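Home Features Food Travel Makers Archive Subscribe

October
By Danica Yordanov
11 min read

The Long Life of a Kitchen Table

My grandmother's table came to me in two pieces, wrapped in moving blankets and tied with the kind of hairy green twine people use on tomato plants. The legs had been unscrewed and packed in a pillowcase. There was a note taped to the underside in my aunt's handwriting that said only "mind the left leaf," and I have been minding the left leaf ever since, which sags when you lean on it and pops up again when you stop, like a dog that wants to be petted.

I bring it up because I've spent most of this year thinking about tables, and talking to people about theirs, and I have yet to meet anyone who didn't have something to say. Ask a person about their couch and you'll get a sentence. Ask about the table they ate at when they were nine and you had better put the kettle on.

In Pronbridge, where I grew up and where I have lately moved back, the old Kolev furniture works turned out kitchen tables for most of the last century. They weren't fancy. They had square legs, a shallow drawer for the silverware, and a top thick enough to take a hammer to, as my grandfather did every December when it was time to crack walnuts. The pattern was called the Nulura, and if you go up and down the older streets on the hill you will find one in nearly every house, under a plastic cloth or in the garage with paint cans on it. The company ledger for the last full year of production, which I was allowed to read at the library with a pencil and no coffee, records 3,219 of them. They sold for 70 dollars, chairs extra.

What I love about the ledger is the complaints column. A drawer sticks. A leg arrived short. One family wrote in to say that the table was excellent but that it was too wide for the kitchen door, and could the company please advise. The company advised taking off the door. I know of at least two houses on the hill that still don't have one.

My own Nulura has a burn the shape of a lima bean near one corner, from a pan of caramel in my mother's teenage years. It has a row of small dents where somebody (I have my suspicions) tested a fork. When you wipe it down in the evening with the lamp on, you can see pen marks pressed into the finish, whole lines of arithmetic and part of a letter that begins "Dear Sir, I am" and then wanders off under the fruit bowl.

A furniture restorer I visited at the Jusetti workshop, across the river, told me she talks people out of refinishing more often than she talks them into it. They come in wanting the top sanded back to new, and she asks them to go home and have one more supper on it first. Plenty of them come back and ask her just to fix the wobble. She charges 300 dollars for a full strip and oil, and a good deal less for a wobble, so it's no way to get rich, but she has a shelf of thank-you jam that runs the length of the shop.

I asked her what makes a good surface and she thought it over for a long time, rubbing her thumb along a board. It should be dull enough that you don't see your own face in it, she said, and hard enough to write on, and you should be willing to put a hot cup down without looking for a coaster. Brown is forgiving. She has nothing against white tables, but she has noticed that people who own them are always holding a sponge. 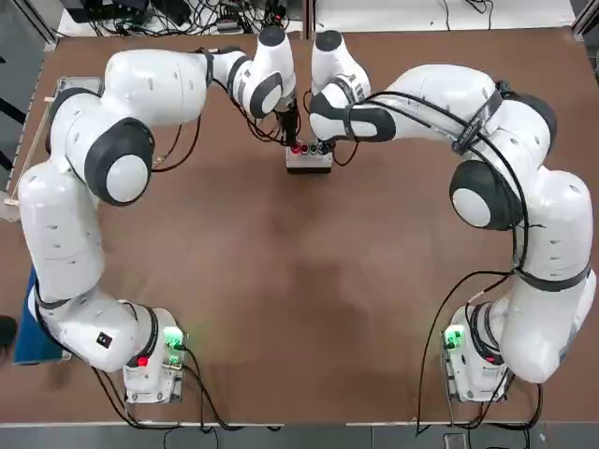
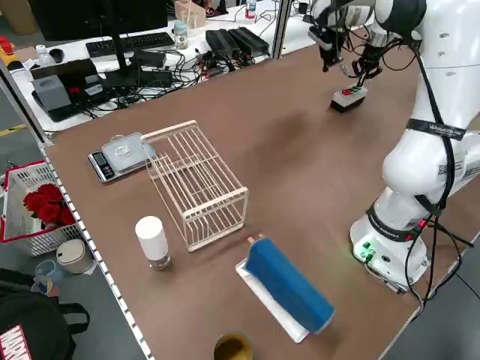
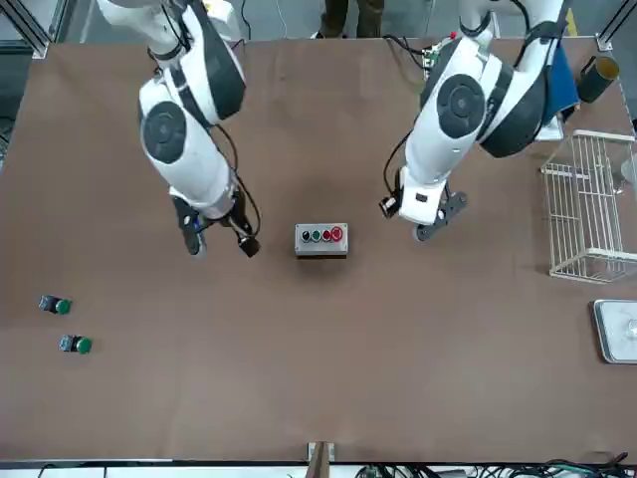 Brown tabletops, and the things standing on them.

And I suppose that's what I keep coming back to, the using. We have a habit of saving things for best – the good plates, the room with the pale rug – and the kitchen table is the one piece of furniture that never gets the chance. It's where the mail lands. It's where you fill out the forms and shell the peas and have the conversation you've been putting off since lunch. My cousin paid 2,000 dollars for a dining set that she keeps under a quilt, and when I go to see her we sit in the kitchen, all six of us, with our elbows touching.

I did have the left leaf looked at in the end. The restorer got down on the floor with a flashlight and found that somebody, a long time ago, had propped the hinge with a folded playing card, the four of clubs, gone soft as cloth. She could put in a proper brass shim, she said, and it would sit flat for the next fifty years. I told her I'd think about it. Then I put the card back and drove the table home with the windows down, and we had soup on it that night, leaning a little to the left.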